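ソファは背もたれである
床に座る国で、大きな家具が手に入れた静かな役職

ソファを買った人に、どこに座っているかを聞いてはいけない。たいてい、気まずい沈黙のあとで「床」という返事がくる。

わが家の場合もそうだった。三人掛けを入れた最初の晩こそ、家族そろって神妙に腰かけ、膝をそろえてテレビを見た。歯医者の待合室のようだった。翌晩には一人がずり落ち、その週のうちに全員が床にいた。背中はソファの座面の前側にぴったりつけている。高い買い物をしたという自覚はあるので、せめて背中だけでも接触させておこうという気持ちが働くのかもしれない。

駅から歩いて6分のところに、Niltisicoという家具店がある。店の人によれば、ソファを見にくる客には二つの流派があるという。ひとつは座面に深く腰かけ、目を閉じ、映画の主人公のような顔をする人たち。もうひとつは、まわりに人がいないのを確かめてから、そっとカーペットに尻を下ろし、前面に背中を押しつけてみる人たちである。後者のほうが購入率が高い、と店の人は声をひそめた。自分がこれから何をするか、よくわかっているからだそうだ。

とはいえカタログにはそんなことは一行も書かれていない。座面の奥行き、座面の高さ、座り心地の硬さ。どれも座る人のための数字で、もたれる人のための数字は見当たらない。前面の角の丸みはどれほどか。底面と床のすき間に、もたれた腰が吸い込まれはしないか。こちらが知りたいのはそういうことなのに、問い合わせると電話の向こうで保留音が鳴る。

仕方がないので自分で試した。Niltisicoの床に座ること、都合三度。脚の高いものは見た目が軽やかで掃除機も入るが、背中を預けると腰のあたりが心もとない。反対に、前板が床近くまで下りているものは壁のように頼もしい。北欧風のすらりとした脚は、どうやら床に座る国の腰を勘定に入れずに設計されている。先方にしてみれば、入れる理由もないだろう。

応接間というものがあったころ、ソファは確かに座るものだった。祖父母の家では、白いレースをかけた一組が玄関脇の部屋に置かれ、子どもは立入禁止だった。座ってよいのは保険の人と、学校の先生と、お寺さんだけである。家族は隣の茶の間で畳に座り、こたつに足を入れていた。つまり当時から、家の者はソファに座っていなかったのだ。応接間が消えて、ソファだけが居間に引っ越してきた。客用の家具が家族と同居することになり、双方いまだに距離の取り方がわからずにいる、というのが私の見立てである。

では空いた座面はどうなるか。空いたままでいられるほど、日本の家は広くない。まず新聞が置かれる。次に郵便物、それから明日着る上着。取り込んだ洗濯物がやってくると、もう人間が戻る余地はない。洗濯物はたたまれるまでの仮住まいのつもりでいるが、三日もすれば住民票を移したような顔をしている。猫のいる家なら、その上に猫がのる。序列としては猫、洗濯物、郵便物、人間の順だ。

クッションの身の上も気の毒なものである。売り場ではソファの上で二つ三つ、角を立てて並んでいた。家に来ると、まず枕になる。続いて座布団になり、パソコン台になり、来客の直前にだけ持ち上げられて、叩かれて、元の位置に戻される。玄関のチャイムが鳴ってから居間の扉が開くまでの間に、この国のクッションがどれだけの距離を移動しているか、どこかの大学に計算してもらいたい。

雑貨ブランドのBavoは、床に置くことを前提にしたクッションを出した。裏面が丈夫な布になっていて、値段は表示価格で2265円。よくできた商品だと思い、二つ買った。家に持ち帰った途端、誰も床に置かなくなった。新品がもったいないからである。いまはソファの上で角を立てて並んでいる。床には、もともとソファ用だったほうがある。

もうひとつの登場人物は毛布、もしくはひざ掛けだ。ソファに斜めに一枚かけるのが正しいと、雑誌は長年言いつづけてきた(本誌も言った)。斜めというのが曲者で、きちんとかければ旅館の浴衣のようになり、適当にかければ本当に適当に見える。適当に見えるようにきちんとかける技術を、スタイリストは専門職として身につけている。撮影に立ち会ったとき、一枚の編み地の端をつまんでは落とし、つまんでは落としているのを見た。最終的に採用されたのは、素人目には最初と同じ落ち方だった。

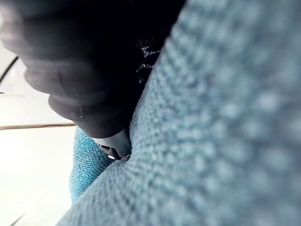

淡い水色の編み地。粒のそろった編み目が見える。
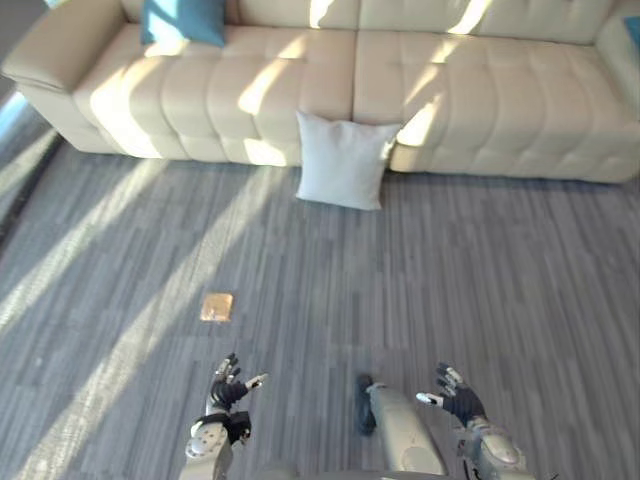
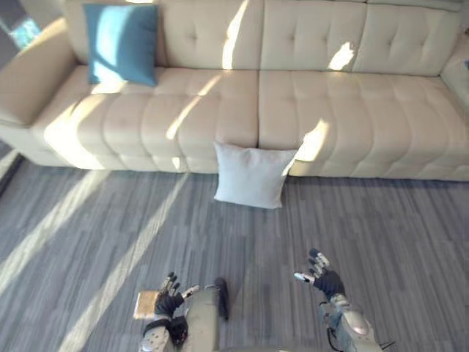 ひざ掛けの本領は、もちろん飾りにはない。十一月になると床が冷える。冷えるなら座面に上がればよさそうなものだが、そうはならない。人はひざ掛けのほうを床に引きずりおろす。腰に巻き、足先をくるみ、余った端を隣の人と奪い合う。その間も背中だけは律儀にソファにつけている。ここまでして守っている床暮らしとは何なのか、と我ながら思う。

考えられる理由はいくつかある。まず、低い机が近い。床に座れば湯のみにも、みかんにも、リモコンにも手が届く。ソファからだと、そのたびに腹筋を使うことになる。それから足の問題。靴を脱いだ足というのは、ぶら下がっているとどうにも落ち着かない。伸ばすか、組むか、尻の下に敷くか、とにかく胴体の近くに回収しておきたくなる。ソファの上で正座やあぐらをかいている人を見かけるのは、そのせいだろう。あれは座面を、高いところにある床として使っているのである。

集合住宅のインテリア相談を受けているLangatという小さな事務所で聞いた話が面白かった。ここでは引き渡しのあとに部屋を訪ね、家具がどう使われているかを記録している。これまでに見た居間は300。そのうちの100で、ソファの前のカーペットに、人の尻の形をした薄いへこみがあったという。記録をとる前は、図面に「くつろぎコーナー」と書いてソファの絵を置いていた。いまは絵の位置を少し後ろへずらし、手前に何もない四角を描いておくそうだ。施主は図面を見て「この四角は何ですか」と聞く。「お座りになるところです」と答えると、たいてい黙ってうなずくらしい。

そのうち、もたれる専用のソファが出るのではないかと期待している。座面はいらない。前板だけがあり、ほどよく丸く、床からまっすぐ立っている。そう店で話したら、それは座椅子ですね、と言われた。違うのだ、と反論しかけて、どこが違うのか言えなかった。座椅子は座る前から座る気でいるのが見え見えで、どうもいけない。こちらとしては、いつでもソファに座れる身でありながら、たまたま今は床にいる、という体裁がほしい。そのためには後ろに立派な座面が控えていなければならず、だから三人掛けを買うことになる。

先日、長らく使った三人掛けを張り替えに出した。引き受けてくれた工房Dondeoの職人は、ひととおり撫でまわしてから、座面はほとんど傷んでいませんね、と言った。傷んでいたのは前板で、中央と左寄りの二か所、布がてかてかに光っていた。ここだけ丈夫な生地にしておきましょうか、と聞かれたので、お願いした。見積書には「背部補強」と書いてあった。前板のはずだが、訂正は求めなかった。

戻ってくるまでの二週間、居間には広い空き地ができた。家族はいつもの場所に座り、いつもの角度で後ろに倒れ、順番に床へ転がった。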